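Grasp Planner FAQ

Why does the planner wait before it moves?
It's comparing grasps. For every new view it comes up with 100 candidates, throws out the ones that would bump a neighbor, and scores whatever is left. On my desktop that takes around 4 seconds. If yours takes much longer, check that you didn't leave the debug viewer open (I do this constantly).

Can it handle cans on a shelf, or only on the table?
Both! Shelves are harder, though. The legs and side bars are thin, and thin things tend to drop out of the depth data, so I add the shelf to the collision model by hand. Cans packed side by side also leave less room for the fingers, so expect more rejected grasps. 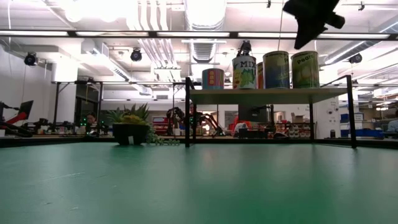 Valdis Jaunzems
Motion planning and tools, Witomholm

Do I need to retrain anything for new groceries?
Usually no. The planner only cares about shape, and a can is a cylinder whatever's printed on it. You only need the label reader if you want to ask for the pears by name – that part is Mohsin Lodhi's work and it has its own settings file. Its training set is 753 labels, so odd fonts still trip it up.

What about plants and other floppy stuff?
Put them in as a keep-out box and be generous. I tried fitting a tight mesh to leaves once and lost a whole July to it. A fat box works fine.

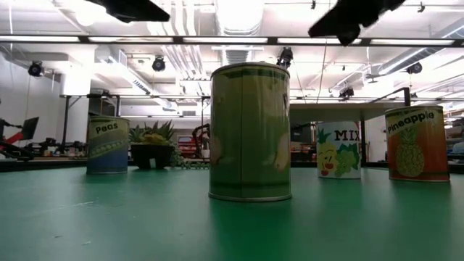 The one catch is that a fat box can swallow a can standing close to it, and then you get "no valid grasp" for something that looks wide open to you. Shrink the box a little on that side and plan again – you don't have to restart.

Which version should I use?
13, please. Older ones ignore the finger width setting.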